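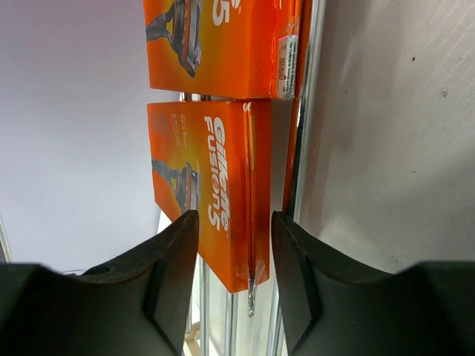
February, bench notes, started at 3:30 with cold coffee

I keep promising Manaia a straight answer on whether the shelf chore is ready to show the Navircombe people, and the fair thing is to write down where my head is before I talk myself into anything. Short version: parts of it, yes, and I'm pleased!

The chore is razor packs onto the tilted wire rack, the kind of restocking Brahim did for two summers at his uncle's drugstore and could do while holding a conversation. Cartons are the friendly case. They have flat sides and square corners, and the fingers know what to do with a flat side. What still bothers me is the rods. A carton corner that goes down between two of them wants to stay there, and the arm pulls with more patience than sense – Keegan calls it the tug of war. I'd like to try coming in along the rods next, and at a slower speed. 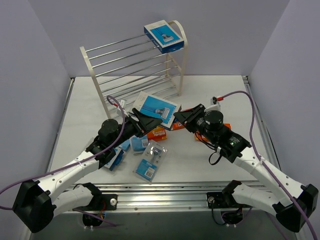

Bench with both arms at the rack, cartons and blister packs mixed.

Blister packs are another matter, and I could go on about them all evening (Vaughan says I do). Clear plastic shines back at the wrist camera, the edges bend a little when pinched, and the weight sits wherever the razor happens to be. A person just slides one to the edge of the table and scoops. I've asked Keith whether we could teach that slide with one arm while the other waits to catch, and he thinks it's worth 30 tries before we argue any further.

As for the big question, would I let this loose in a real store aisle? Not yet, but I'd let it do the cartons overnight with someone in the next room, and last winter I wouldn't have said even that. Housework seems further off to me. A bathroom drawer has all the same packs in it and no rack at all.

To do: ask Brahim how he used to handle packs that slid back down the slope. Check both wrist cable ties before the next long run. Keegan has the 3 mm hex key and I would dearly like it back.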